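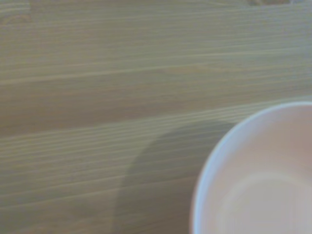
4.2 Do people read the table before they set it?

Figure 3. Light wooden tabletop with part of a white round bowl. The grain runs nearly level, rising a little from left to right.

It is often claimed that diners line up their dishes with the grain of a wooden table. Jacquet and Rewi made the strongest case, from 43 households, and the idea has since been repeated in design guides as if it were settled. We are not convinced.

Our own set holds 2776 placings of bowls, plates and cups, of which 900 were on bare wood. The first trouble is with the bowl. A round bowl has no long side, so it cannot be turned to follow anything, and only its distance from the table's edge can be scored. Earlier work counted such cases as 'in line' whenever a pale streak passed near the rim. On a top like the one in Figure 3, where pale and darker bands alternate over much of the surface, that test is very hard to fail.

We therefore dropped round dishes and kept the 130 placings that involved an oblong plate or tray. Most of these did sit along the grain. But on nearly every table in the Uston homes the grain also runs along the longer side, and people may simply be squaring things up with the edge — a much duller account, and one the earlier papers never ruled out. The two tables with grain running crossways gave us too few placings to say more.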